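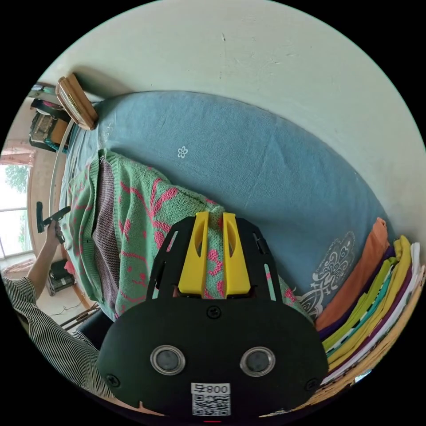 Section 4: Folding knitwear on the bed

4.1 Before you begin

You have reached the part of the Clerkier Household Guide that most people skip, on the grounds that they already know how to fold a cardigan. The state of the average cardigan suggests otherwise. If yours come out of the drawer looking as they did when they went in, please go straight to Section 5 (Storing) with our congratulations.

This section covers cardigans, jumpers and anything else knitted that has sleeves. Shirts are in Section 3. Fitted sheets are in Section 9, which is longer than all the others put together and was revised four times.

You will need:

A bed, made.
The clothes to be folded, fully dry.
A Clerkier folding card, medium (supplied). A large magazine will do if the card has gone missing.
Somewhere to put the finished pile. The foot of the bed is fine.
About as much patience as it takes to boil an egg.

Note: "Made" means the bedspread is on and pulled flat. Folding on a heap of duvet is possible in the way that writing on a cushion is possible.

Note: A patterned bedspread does no harm and can even help. Pick a motif and line up the back of the collar with it each time, and your pile will come out more even. With a plain bedspread, use the edge of the mattress.

4.2 Laying out

1. Empty the pockets. Tissues count as contents.

2. Lay the cardigan on the bed with the fastening side up and the collar towards the headboard. If there are buttons, leave them undone for now.

3. Open both fronts and look at the lining or facing along the inner edge, if there is one. It likes to roll under itself. Run a finger down it from collar to hem until it lies flat.

4. Close the fronts again, one over the other, and fasten the top button, the bottom button and one in the middle. Fastening all of them is allowed but earns you nothing.

5. Spread the sleeves out to either side. Straighten the cuffs by holding the ribbed part and giving it a small shake. Do not pull.

Caution: Never stretch a ribbed cuff to get rid of a crease. The crease will leave by itself within a day. The stretched cuff will be with you for the life of the garment.

6. Smooth the body with the flat of your hand, working from the middle outwards. Stop when it is smooth. Some of our readers have trouble with this last part.

4.3 The basic fold

7. Turn the cardigan over so that the back faces you. Keep the collar at the headboard end.

8. Place the folding card in the middle of the back, with its short edge just under the collar.

9. Bring the left side in over the card, sleeve and all. The fold should run straight from shoulder to hem. Lay the sleeve back down along the fold you have just made, so that the cuff points towards the hem.

10. Do the same on the right. You should now have a long strip with both sleeves lying down the back of it. If you have something resembling a kite, go back to step 8.

11. Slide the card out. (Rawan Kanaan on our help desk would like it known that the card can be left in by accident and that it does not go through the wash well. She has taken this call often enough to have a voice for it.)

12. Fold the hem up to the middle, then fold once more to the collar. Turn the whole thing over.

13. Press gently with both hands. Knitwear holds air and will rise again slightly. Let it.

4.4 Thick knits

A heavy cardigan folded by the basic method will produce something about the height of a loaf. For these, leave out the second fold in step 12 and store the garment in half. It takes up more shelf but less of your goodwill.

Very long cardigans, of the sort that reach the knee, can be folded in thirds from the hem. Start with a short fold, or the last third will hang out like a tongue.

Note: Do not hang thick knits as an alternative. The shoulders will grow points, and you will look faintly surprised in everything you wear until spring.

4.5 Building the pile

14. Put the heaviest garment at the bottom. We know the one you want tomorrow is also the heaviest. Put it at the bottom anyway, or leave it out altogether.

15. Place each piece with its neat folded edge facing the same way, preferably towards you when the pile is on the shelf.

16. Turn every other garment through half a circle if the pile starts to lean. Collars are thicker than hems, and a stack with all its collars on one side will go over sooner or later.

17. Stop when the pile is as high as the card is wide. Start a second one.

Arranging by colour is a matter of taste. The guide takes no position. Oranuch Sriwong, who wrote the first edition, arranged hers by how likely she was to wear them and regarded colour order as something shops do to make the rest of us feel bad.

Caution: Keep white garments away from new, strongly dyed ones until the new ones have been washed at least 2 times. A dry pile is generally safe. A dry pile under an open window in a shower of rain is a different matter, and a window next to the bed should be closed before you leave the room.

Caution: Do not build the pile on the very edge of the mattress. You will sit down on the other side to rest.

4.6 If something goes wrong

The fold comes out crooked.
The card was crooked, or the bedspread has slipped. Pull the bedspread flat and start again at step 8.

One side is wider than the other.
Very common with hand-knitted garments, where the fault may lie with an aunt. Fold to the narrower side and say nothing.

The pattern has ended up on the inside.
You missed out step 7, or did it twice. The garment will not mind. If you are choosing clothes by looking at the shelf, though, refold it.

The cardigan catches on the bed frame.
Check the frame for rough spots before you begin, wooden edges in particular. Free a snagged loop by easing it through to the inside with a blunt needle. Do not cut it, whatever the mood.

There is fluff on everything.
Go over the bedspread first and the clothes second. Doing it the other way round moves the fluff about, and the fluff is used to winning.

Somebody has lain down on the bed.
Outside the scope of this guide.

4.7 Care of the folding card

Wipe with a dry cloth. The card is made of 48 per cent recycled board and does not enjoy being wet. It will bend if stored upright behind a wardrobe, so keep it flat, under the bottom pile if you like, where you will forget it and have to order another.

Replacement cards (medium, part 1756; large, part 500) can be had from the Clerkier counter in Mivport or by post from our Grunomden address on the back cover. Please say which size you need. "The same as before" gives us very little to go on.

Shelf liners, drawer dividers and the matter of moths are dealt with in Section 5.

Section revised August 30, 2024. Step 16 was previously step 4, which explains a number of letters.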